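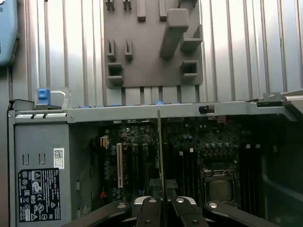 企业买进一项能用好几年的东西，这笔钱应该算在哪一年的费用里？

应该算在它为企业出力的每一年里，每年分摊一部分。买的那一年先记作资产，往后再一年一年地转成费用，这个转的过程叫做折旧。

第七章 固定资产与折旧

读到这一章的同学，前面的凭证、账簿和存货应该都已经过了一遍，借贷两个字大概也不再让人头疼了。要是存货那一章还有些地方没弄顺，不妨先回去翻一翻，这一章会等着你。折旧和存货有不少相通的地方，说到底都在问同一件事：花出去的钱，什么时候才算真正“用掉”了。

我自己第一次学折旧的时候，是在一间冬天漏风的教室里，老师一进门就在黑板上写了一个公式，我们抄了一整节课，下课以后全班没有几个人说得清这个公式是用来干什么的。后来我做了教师，讲到这里总要先讲一家小店，公式放到后面。下面还是照老习惯来。

一家印刷店的年终账

Gatville 的老街上有一家 Srithong 印刷店，店主叫 Somkiat Chuensuk，印名片、菜单、婚礼请柬，也接学校的练习册。店里的账原先由他自己记，方法极其朴素：收到钱写在本子左边，付出钱写在本子右边，年底两边一减，剩下的就是这一年赚的。

这样记了几年，倒也相安无事。有一年二月，他下决心换了一台 Flusten 裁纸机，花了 17000 元。旧的那台刀口总是走偏，裁出来的请柬一边宽一边窄，客人嘴上不说，下回就去别家了。新机器买回来以后生意明显好转，到了年底他高高兴兴地翻开本子一减，脸色却变了：这一年赚的钱比上一年少了一大截。他把每一页重新加了一遍，数字没有错。

第二年更奇怪。生意和头一年差不多，纸价还涨了一点，可是年底一算，利润高得让他自己都不敢相信。他差点因此给每个伙计都涨了工钱，幸好他太太拦了一下，说先找个懂账的人看看再说。

懂账的人看了不到一顿饭的工夫就明白了。那台裁纸机头一年在干活，第二年也在干活，往后还要干好些年，可是买它的钱全部压在了头一年的账上。头一年替后面所有的年份付了账，自然显得寒酸；后面的年份白白用着机器，一分钱成本也不承担，自然显得阔气。两个数字都没有加错，却都不能拿来判断这家店究竟经营得怎么样。

请你在这里停一停，把书合上，想想如果是你来帮他改账，你会怎么改。想法粗糙一点没有关系，写在页边上，学完这一章再回头看，会很有意思。

费用要跟着收入走

前面讲收入确认的时候，我们提到过配比的想法：某一期的收入，应当和为了取得这些收入而发生的费用放在同一期里比较。房租按月付，按月记，这一点很容易接受。工资也是。纸张和油墨稍微麻烦一些，买来的时候是存货，用到哪一批活里，再随着那一批活转成成本。

裁纸机和纸张的差别，在于我们看不见它是怎么一点一点变少的。一令纸用掉半令，剩下多少一目了然；一台机器用了一年，看上去还是一台机器，擦干净了甚至和新的差不多。可是它的可用年限确实短了一截，它的价值也有一部分已经化进了这一年裁过的请柬和练习册里。会计要做的，就是用一种说得通的办法，把看不见的这一部分估计出来，记到账上。

请注意“估计”这两个字。不少初学的同学觉得会计的数字都应该分毫不差，遇到估计就不大放心。其实折旧从头到尾都带着估计的成分，机器能用几年是估计，到时候还能卖多少钱也是估计。我们能要求的，是估计得有依据，用了一种方法就前后一致地用下去，情况变了则要及时重新考虑，并且把理由写清楚。

哪些东西算固定资产

在动手计算之前，得先弄清楚哪些东西需要计提折旧。一般说来，固定资产是企业为了生产、提供劳务、出租或者管理而持有的，使用寿命超过一个会计年度的有形资产。这句话有点长，拆开来读会轻松许多。

先看持有的目的。同样一台裁纸机，放在印刷店里干活，是固定资产；放在机器经销商的仓库里等着卖，就是存货。办公用的电脑、货架、送货的车，都是同一个道理，要看它在这家企业里担任什么角色。

再看使用的时间。一把裁纸刀片也许几个星期就要换，按消耗品处理就好。装刀片的机器要用好多年，就得另眼相看了。

还有“有形”二字。Somkiat 后来装了一套叫 Pivinora 的排版软件，也打算用上好几年，它同样需要分期计入费用，不过它没有实物形态，属于无形资产，分摊的过程也换了个名字，叫做摊销。这部分内容留到下一章，这里先有个印象即可。

至于订书机、废纸篓这类东西，严格说来也能用好几年，可是没有哪家小店愿意为一只废纸篓每年算一次折旧。实务中企业通常会定一个金额标准，低于标准的在领用时直接计入费用。这样做牺牲了一点点精确，省下来的工夫却很可观，会计上把这种取舍归在重要性的原则之下。

算折旧需要知道的几件事

回到那台裁纸机。要给它计提折旧，先得知道它的原价，也就是让它达到可以使用的状态所花的全部代价。除了买价，运费和安装调试费通常也要算进去，初学者最容易漏掉的正是这些。为了眼下方便，我们假定 17000 元已经把运费和安装费都包括在内。

其次是预计净残值，就是估计它将来不用的时候，变卖所得扣除处置费用以后还能剩下多少。Somkiat 向同行打听了一圈，估计是 3000 元。原价减去净残值，得到 14000 元，这才是需要分摊到各年去的数额，我们叫它应计折旧额。

然后是预计使用寿命。这里 Somkiat 和帮他看账的人有过一点争执。Somkiat 爱惜东西，说这机器好好保养，用七年没有问题；看账的人则认为店里活多，裁的又常常是厚卡纸，按四年算比较稳妥。两个人都有道理，可是选哪一个，账上的结果相差很大。

用最简单的办法，每年分摊同样的数额，按七年计算，每年的折旧是：

14000 ÷ 7 = 2000（元）

按四年计算，每年的折旧是：

14000 ÷ 4 = 3500（元）

同一台机器，同一个价钱，仅仅因为对寿命的看法不一样，每年的费用就差了 1500 元。对一家大工厂来说这也许不算什么，对老街上的一家小印刷店，够付好些日子的水电了。所以请不要小看这个年数，动笔之前多问几句：同类的机器别人用了多久，本店用得勤不勤，有没有定期保养，市面上会不会很快出现更好的型号，让手里这台早早就落伍。

两种分录，两种账

改账之前，Somkiat 的记法相当于在购入时作这样一笔：

借：管理费用　17000
　　贷：银行存款　17000

改账之后，购入时应当记为：

借：固定资产　17000
　　贷：银行存款　17000

以后再按期计提折旧。假如店里最后采用了七年的估计，满一年的折旧分录就是：

借：制造费用　2000
　　贷：累计折旧　2000

细心的同学会问，为什么贷方不直接写固定资产，偏要另设一个累计折旧的科目。这个问题问得很好，我当年也在这里卡了很久。把折旧单独放在一个科目里，固定资产科目就能一直保留原价，翻账的人既看得到当初花了多少钱，又看得到已经分摊了多少，两相比较，对这台机器的新旧心里便有了数。原价减去累计折旧的余额，叫做账面净值。它和机器在旧货市场上能卖多少钱往往对不上，这一点在第三节会专门讨论。

另外还有一个小小的疑问，也许你已经想到了：机器是二月买的，头一年并没有用满十二个月，折旧该从哪个月算起？按照通常的做法，当月增加的固定资产当月不提折旧，从下个月开始计提；当月减少的，当月照提，下个月起停止。

第一节 固定资产的初始计量

固定资产应当按照成本进行初始计量。取得的方式不同，成本的构成也不一样，我们从最常见的外购说起。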